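**Tópico: Emska e os resultados da água em Brarnport — alguém acredita nisto?**

---

**ribeira_torta** escreveu em 29/10/06:

Recebi ontem na caixa do correio o folheto da Emska com os "resultados tranquilizadores" das análises à água. Papel brilhante, letra grande, um gráfico de barras sem unidades no eixo. Diz que o solvente encontrado no furo de Gavton está "dentro dos valores de referência" e que o consumo é seguro.

Referência de quem? Li o folheto duas vezes e não diz. Não diz em que dia colheram, nem a que profundidade, nem se foi antes ou depois do carvão activado. E a análise foi feita pela Mengal, que até prova em contrário vive de contratos da Emska.

Alguém tem o relatório completo? Não o folheto, o relatório.

---

**zincado** escreveu:

Tenho uma parte. Pedi por carta registada e mandaram-me 2 páginas de um documento que, pela numeração do rodapé, tem 31. As que me calharam são o resumo e a folha de assinaturas. Quando telefonei a perguntar pelo resto disseram-me que eram "anexos técnicos sem interesse para o público".

---

**ribeira_torta** escreveu:

> anexos técnicos sem interesse para o público

Pois claro. O interesse do público fica pelo gráfico de barras.

Podes transcrever o que vem no resumo?

---

**zincado** escreveu:

Transcrevo o que interessa: "Foram obtidos valores entre o limite de detecção e 780 ng/L, considerando-se a média representativa da qualidade da água distribuída."

É isto. Não indicam o limite de detecção. Não indicam a média. Indicam que a consideram representativa, o que é simpático da parte deles.

---

**maria_do_poco** escreveu:

Desculpem a ignorância, mas 780 é muito ou pouco? No folheto não aparece nenhum número desses. Temos dois miúdos em casa e andamos a comprar garrafões desde o Verão, o que já pesa.

---

**tubo_de_ensaio** escreveu:

Trabalhei vários anos num laboratório (não a Mengal, nem concorrente directo) e acho que estão a ir depressa demais. 780 nanogramas por litro são 0,78 microgramas. Depende muito do composto. Para uns é irrelevante, para outros é caso para fechar o furo. Sem saber qual foi o solvente medido, ninguém aqui pode dizer se é grave.

E um laboratório ser pago por quem encomenda a análise é o normal. Quem havia de pagar? O que conta é se está acreditado para aquele método em concreto.

---

**ribeira_torta** escreveu:

Concordo que sem o composto não se avalia nada. Mas então a Emska também não pode escrever "seguro" em letra de cartaz. Ou há dados que chegam para concluir, e mostram-nos, ou não há e calam-se.

Quanto à acreditação: onde é que se vê? Na folha de assinaturas vem algum símbolo, algum número?

---

**zincado** escreveu:

Vem um carimbo e uma rubrica ilegível. Número de acreditação não encontro. Pode estar nas páginas que não mandaram, dou-lhes esse benefício, mas já estou a ficar sem benefícios para dar.

---

**calhau_rolado** escreveu:

Lá vem o costume. Bebo água da torneira em Brarnport desde que nasci, o meu pai também, e estamos cá. Se fossem a analisar tudo com esses aparelhos modernos encontravam veneno na alface. A fábrica dá emprego a muita gente e há sempre quem queira arranjar problemas.

---

**maria_do_poco** escreveu:

Ninguém falou em fechar a fábrica. Perguntei se a água faz mal aos meus filhos. Acho que é uma pergunta que se pode fazer sem pedir licença.

---

**tubo_de_ensaio** escreveu:

@calhau_rolado, com o devido respeito, "estamos cá" não é método. Também conheço fumadores com noventa anos.

@maria_do_poco, enquanto não se sabe mais: ferver não é solução que eu recomendasse às cegas. Certos solventes são voláteis e vão-se em parte para o ar da cozinha, outros compostos ficam e concentram. Os jarros com filtro de carvão retêm alguma coisa, mas depende do cartucho e de o trocarem a tempo. Para beber e cozinhar, os garrafões são chatos mas simples. 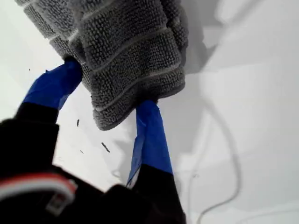

Sobre o carvão activado do furo de Gavton, que foi mencionado na primeira mensagem: quando satura, deixa de reter e pode até largar o que tinha acumulado. Era importante saber quando foi substituído pela última vez. Se a colheita foi feita na semana a seguir à troca, o resultado sai bonito e não diz grande coisa sobre o resto do ano.

---

**ribeira_torta** escreveu:

É exactamente aí que eu queria chegar. Vi carrinhas no recinto do furo no fim do Verão e o folheto fala em "trabalhos de manutenção recentemente concluídos". Não tenho prova de que tenham trocado o carvão e não vou dizer que trocaram. Mas se trocaram antes de colher, gostava que estivesse escrito.

---

**zincado** escreveu:

Fui ver o folheto outra vez por causa disso. No verso, em letra pequena: "943 determinações efectuadas". Parece muito, não é? Mas determinações não são amostras. Se em cada frasco procuram trinta e tal parâmetros, isso dá umas dezenas de frascos, e cloretos, dureza e ferro também contam para o bolo. Quantas dessas determinações foram ao solvente? Não dizem.

---

**tubo_de_ensaio** escreveu:

Nisso tens razão e dou a mão à palmatória, não tinha reparado. É um truque velho. Já vi relatórios em que a temperatura da água contava como determinação.

Continuo a achar que não há motivo para acusar a Mengal de aldrabar. O laboratório mede o que lhe entregam, e muitas vezes quem colhe é o cliente. O problema pode estar todo na escolha do ponto e do dia.

---

**ribeira_torta** escreveu:

Não acusei ninguém de aldrabar. Disse que não acredito num resultado que não me mostram. Parece-me diferente.

Se a colheita foi feita pela própria Emska, então pior um pouco.

---

**calhau_rolado** escreveu:

E o que é que querem, que venha um doutor de fora cobrar uma fortuna para dizer o mesmo?

---

**maria_do_poco** escreveu:

Por mim podia vir. Quanto custa mandar analisar um frasco da nossa torneira? Se fôssemos várias casas a dividir talvez se aguentasse.

---

**tubo_de_ensaio** escreveu:

Depende do que pedirem. Um varrimento de solventes é caro mas não é impossível a dividir. Conselhos, se forem para a frente:

- Peçam os frascos ao laboratório. Garrafas de água reaproveitadas não servem.
- Para voláteis, o frasco vai cheio até cima, sem bolha de ar.
- Levem no próprio dia, em mala térmica com gelo.
- Apontem hora, morada e torneira. Tirem o filtro da ponta antes.
- Perguntem o limite de detecção **antes** de pagar. Se for mais alto do que aquilo que procuram, estão a comprar um papel a dizer "não detectado".

E façam em duas alturas. Uma agora e outra em Dezembro, com o furo a trabalhar noutro regime.

---

**zincado** escreveu:

Contem comigo para dividir. Moro na ponta da rede, do lado de Gavton, deve ser um bom ponto.

Entretanto mandei segunda carta a pedir o documento inteiro, com a indicação do composto, as datas de colheita e quem colheu. Aposto que me respondem com outro folheto.

---

**ribeira_torta** escreveu:

Eu também entro. E se o resultado vier limpo ponho-o aqui na mesma, para o @calhau_rolado poder emoldurar.

@zincado, quando escreveste a segunda carta pediste também o registo de manutenção do filtro? Se não pediste, peço eu, que assim têm duas cartas para ignorar.

---

**zincado** escreveu:

Não pedi. Avança com isso. A morada é a que vem no verso da factura, a do folheto é um apartado e a primeira carta veio de lá devolvida.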